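Cosgrove Building, Jodbridge
Ground floor workroom: floors, walkways and loose packaging
Walk-through checklist with comments
Checked by: Hemi Tawhiri
Date: 10 March 2019

Marks used: OK / FIX / WATCH. Comments go right under the item. Please keep writing them, long ones too, I read every one and they make the next visit so much easier!

FLOOR

1. Carpet lies flat, no lifted seams or edges. OK
Comment: Walked it end to end in soft shoes, which is still the best way I know to find a ridge. The seam by the double doors that caught my toe in November has been glued down and I couldn't feel it at all. Lovely job, whoever did it.

2. Carpet clean enough to show up small dropped items. OK
Comment: This gray speckle is great at hiding crumbs and just as great at hiding a screw or a staple. Get down low and look across it with the light behind you. I did this on both sides of the room and came up with one paper clip (now in my pocket, sorry).

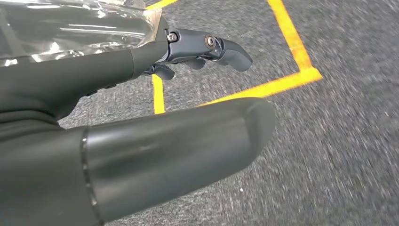
So my plea is to do the low look before vacuuming as well as after. A staple that goes up the hose is a staple that jams the brush, and Isurside, who service our vacuum, have been very patient with us already.

3. Door mat lies flat and doesn't slide. FIX
Comment: One corner curls. I turned the mat over and it curled the other way. New mat, please, with the rubber back.

WALKWAYS

4. Main walkway at least 110 cm wide along its full length. OK
Comment: Measured at the narrowest spot, beside the shelves. It passes, with a little to spare. Big improvement over the last visit, when the shelves stuck out past the tape line.

5. Exit door opens fully. OK
Comment: Swings all the way back to the wall and latches by itself.

6. Extinguisher can be reached without moving anything. OK
Comment: Tag is current, pin in place. The sign over it is up a bit high. WATCH.

7. Cords kept off the walkway or under a cover. WATCH
Comment: The cover by the window wall is fine. The extension lead behind the desk is on its last legs and I'd love to see it replaced before the plug gets any looser.

PACKAGING AND PLASTIC

8. Plastic wrap and bags kept off the walking surface. WATCH
Comment: My favorite item, because it is so easy to get right! Clear film on gray carpet is very hard to see when you come in from bright daylight. Anything that has come off a delivery goes straight to the bin by the door. Film that is staying on something should be snug, with no tail hanging down to step on. 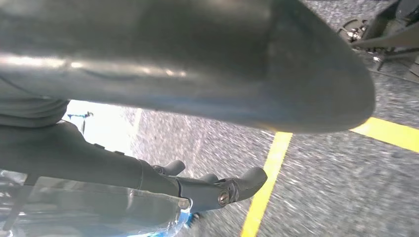 Item 8: clear wrinkled plastic, with a patch of bright blue near one edge.

Color helps a lot here. I'd be happy if we asked Ristavport for tinted bags on the next order, or at least stuck a strip of bright tape on the clear ones.

9. Box knives closed and put away. OK
Comment: Both in the drawer, blades in.

10. Packaging bin has a lid and isn't overfull. FIX
Comment: Lid is missing. It was there in November, so it may be in the hall closet.

TO DO

Item 3, new mat: within 2 weeks.
Item 10, find or replace the lid: within 2 days.
Item 7, extension lead: add to the next supply order.
Item 6, sign: lower it when the ladder is next out.

General comment: I really enjoyed this one. The room is easier to walk through than it has ever been on my visits, and the seam repair made my day. Next walk-through in 8 weeks, same list, and I'll bring the good flashlight.

H. Tawhiri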